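The snack box that travels by blanket

Aníbal Simões has put together 151 candy boxes in the past year, and he still gets a little giddy when it's time to start another. He runs Brostomholm, a mail-order swap that sends mixed sweets to people who mostly grew up eating something else.

"You get a bar you've never seen before, and for a minute you're seven years old again," he says. "I love that. I want everybody to have it!"

We talk on 29th August, with a box for a family in Brestside still to be chosen. Simões sorts on soft fleece whenever he can. A hard table makes everything roll, he says, and wrappers slide off it the moment you turn your back. On a blanket the candy stays where you drop it, and you can spread it out and see what goes with what.

The first rule is to begin with something filling. Nuts are his favorite for that.
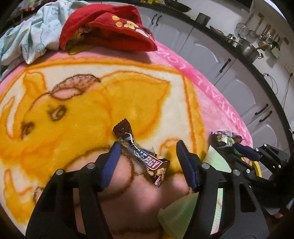

A nutty bar held above the bear blanket, and a shiny-wrapped candy lying on it.

"People think a candy box should be all sugar," he says. "Then they eat four pieces and they're done. Put in something with peanuts and they keep going back - there's salt, there's crunch, there's a bit of everything."

After that he goes by color, and he's cheerful about how unscientific it is. Purple foil is a weakness of his. So is anything with a cartoon on the bag. He likes a tall piece too, a tube or a roll, so the box has some shape when the lid comes off. The text on the wrappers may be Chinese or Portuguese or anything else, and he never adds a translation.

"Guessing is half the fun! I had one customer who was sure she was getting mint. It was plum. She ordered that same plum candy three more times."

He also slips in one thing nobody can eat. It started in March, when a bath scrubber got mixed up in an order by mistake and the customer wrote back delighted. Now a small household surprise goes into most boxes, as long as it's light and soft enough to pad the corners.
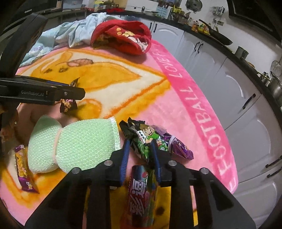 Nuno Pinheiro, for his part, would drop the surprises and use the room for more candy. He has had 14 boxes so far and says the chewy ones always run out first, usually before his kids get home from school.

Simões laughs when I pass this on. He has heard it before, and he has started a chewy-only box, tried out on customers in McKinnon over the summer. Almost 400 people have asked for one.

"I said I'd make a few and see," he says. "So now I'm learning a lot about taffy."

His advice for anyone who wants to do this at home for a friend is pretty simple. Lay everything out before you pack any of it. Take away the two things you're least excited about. Wrap chocolate in a spare piece of cloth if the weather is warm, and write the friend's name on the inside of the lid, where they'll find it late.

The Brestside box is going out with the next mail, once he has settled on a second chocolate bar.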